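Week 11 handout: Hand-held capture kits, Sakard two-hand set
Unit: Automation Products and Procurement
Notes by Csenge Balogh. Read before the tutorial on Tue 27 October.

We have spent two weeks on fixed arms. The Sakard set is a different sort of purchase. You are buying two hand-held grippers, a mount for a wide-angle camera on each, a charging dock and a year of the Skurnis software that lines up the two video streams. There is no arm in the box. Demonstrations are recorded by a person and used later to train whatever arm the buyer already owns.

Price and contents

The quote supplied for this exercise is $2,455 for the pair, before freight. A single gripper is $1,481, so two bought separately cost more than the set. Replacement finger pads come in packs at $109. The Skurnis licence renews each July regardless of when the kit was bought, so a buyer who orders in May pays for a renewal quite early. Check the date before you put a first-year cost in your report.

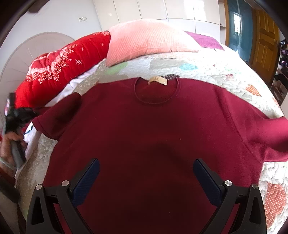 Garment handling is the task Győző Kerekes set for the trial, and it is the one the Sakard brochure leans on most heavily. Clothing has no fixed shape, so the operator has to decide where to grip each time. A knit top laid flat on a quilted bedspread, neck end toward the pillows, is a fair starting position for a two-hand fold. With the fingers spread wide, you can check the pads at a glance: they are dark blue with a finely ribbed face, and the tips are rounded. Look also at how much of the room a wide lens takes in, right across to the wardrobe and the doors. Your assessment should say what that means for a client recording in private homes, both for consent and for storage.

Points to cover in the report

Operator fatigue. Győző's brief asks for 50 demonstrations per garment type. Propose a session length and justify it.

Pad wear. Sakard gives no service interval. State what you would ask the supplier and who pays for pads during the warranty period.

Data format. Skurnis exports to its own format and to one open format. The open export drops the gripper opening width unless it is ticked in the settings.

Comparison. Set the kit against the Hyun glove and the Droner single-hand unit. The Hyun quote is on the unit page. Droner has not yet supplied a price in Australian dollars, so leave that cell blank and note it.

Limit is four pages including tables. Put the licence cost on its own line.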